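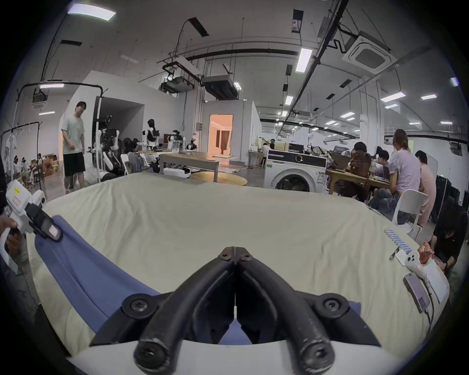 Courses > Automation Planning > Handouts > Unit 5

Reading time: 5 min

Unit 5 – Budgeting for a household-task setup

Bring this to the September session. Numbers are for practice, prices move.

Start with the task, then the shopping list. Folding clothes on a bed = two grippers, one per hand. One gripper only = pick and place, not folding. Write the task in one line at the top of your sheet. If you cant, don't buy yet.

Hand-held grippers
- Vivstead quote: 441 each, tips included
- Brila quote: 400 each, tips seperate
- so compare with tips in. Fingertips are a consumable, rubbery ones scuff. Put them on their own line, yearly.
- label every unit the day it arrives

Arms and stands – later, second budget round. Stands get forgotten. So do camera mounts and cables.

Room and props
Bed, sheet, washing machine, rack, hangers. Cheap next to the robots but somebody has to order them and they take floor space. Measure doorways before ordering anything large. Check outlets too, chargers eat them up.

People time
Operators, plus whoever sorts the recordings. Usually bigger than the hardware line. Baptiste plan template has a tab for this, use it.

Lease or buy? Skesar leases grippers by the month. Fine for a trial, bad past a year. Work out the break-even yourself, show the math.

Homework: one page, two columns, must-have and can-wait. Spares go in must-have.

Comments

hallway_b: is shipping in the Vivstead number?

mktd: No, add it as its own line.

rowan77: Tips line saved me, I had left it out completly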